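Giving Feedback at Work, Session 2: handout
Tutor: Zarmeena Siddiqui

Please read this before we meet, or at least on the stairs.

Last time we looked at praise, and most of you found it harder than criticism. Criticism comes with adrenaline. Praise just hangs there while both parties examine their shoes.

Today's model has two steps: say what the person did, then say what it led to. Leave out what it says about their character. "You sent the rota late and two people missed the shift" will do. "You're hopeless with rotas" may be accurate but gives them nothing to work on.
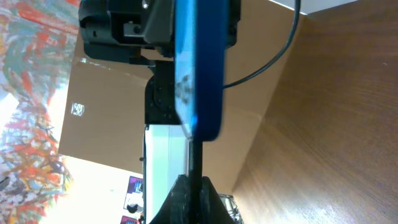
Keep it short as well. A manager at Dallholm once prepared 42 slides for a single appraisal. The employee remembers the biscuits.

Exercise (pairs, 7 minutes each way)
Pick a real piece of work you saw in August or later. Write your feedback in under 40 words, then say it aloud without reading it. 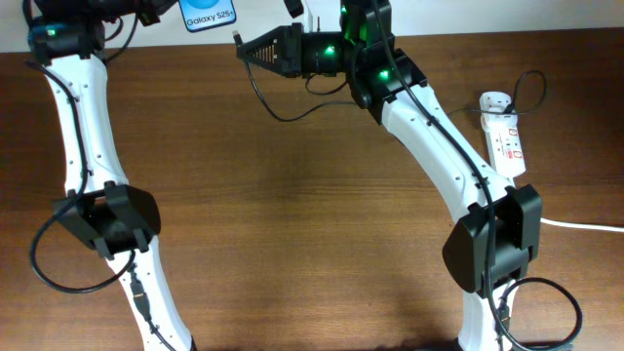 Listening is the other half, and the half we skip. When your partner replies, don't load your next sentence. Sit facing each other with your arms on the table, one down each side like the two white ones on the brown tabletop, and leave the pen alone — it only encourages you to take minutes.

For next session: Kováčik, chapter on difficult conversations, and one page on feedback you ignored.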